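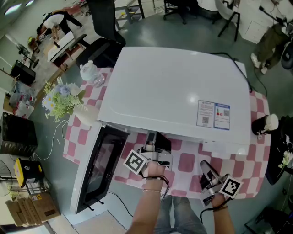
Jonovora wipe-clean tablecloth in pink and white check, under the microwave.

Jonovora Checkered Tablecloth, Pink and White

Back in stock! I ran out of the pink in February and a few of you have been very patient with me, so thank you. The blue check and the green check are on their own pages, but pink is the one I have at home and the one I'll go on about if you let me.

It's a coated cotton, so you get a proper woven cloth underneath and a thin matte finish on top. It doesn't have that sticky plastic feel (you know the one, where your forearms peel off it in August). Crumbs brush off, coffee wipes off, and tomato sauce comes off if you get to it the same evening. Turmeric is another matter. I have a small yellow moon near my own spot at the table and I've made my peace with it.

Sizes

Small square, for a bistro table or a side table
Medium rectangle, seats four
Large rectangle, seats six to eight
Cut to length from the roll, just tell me what you need in the order notes

Measure your tabletop and then add the drop you want on each side. I like a short drop in the kitchen so it doesn't end up in people's laps, and a longer one for the dining room. If you're between sizes, go up. You can trim the edge with ordinary scissors and it won't fray, though a strip of bias tape looks nicer and takes maybe half an hour if your machine is already out.

Getting the creases out

It ships folded, so it will have fold lines when you open it. Lay it flat and leave it overnight, and most of them will drop out. For the stubborn ones, turn it over and use a cool iron on the cotton side with a dish towel in between. Please don't iron the coated side! I did it once on a sample and had to order a new iron plate.

Hot things

Use a trivet under pots and baking dishes. The coating is fine with warm plates and mugs, but a pan straight off the stove will leave a mark that doesn't come out. Heavy things can leave dents if they sit in one place for months, so shift them now and then when you're wiping down.

Washing

Damp cloth and a drop of dish soap for everyday. Twice a year or so I put mine in the machine on cold, gentle, no spin, and hang it over the shower rail. No dryer, no bleach.

How it compares

I also carry the Brandão linen, which is lovelier to touch and a lot more work, and the Gritia vinyl, which is cheaper and great for craft tables and patios. If you have kids or you eat breakfast standing up with toast in one hand, get the Jonovora. A set of Deltis tablecloth clips fits all three, and I'd add them if you're using it outdoors.

Shipping and returns

Orders leave here within 2 business days. Uncut cloths can come back any time in the first month, folded however you can manage. Cloth cut from the roll can't be returned, so double-check that tape measure, and email me if you'd like a swatch first. Swatches are free.

Etenesh Wolde
Page updated 2021-06-29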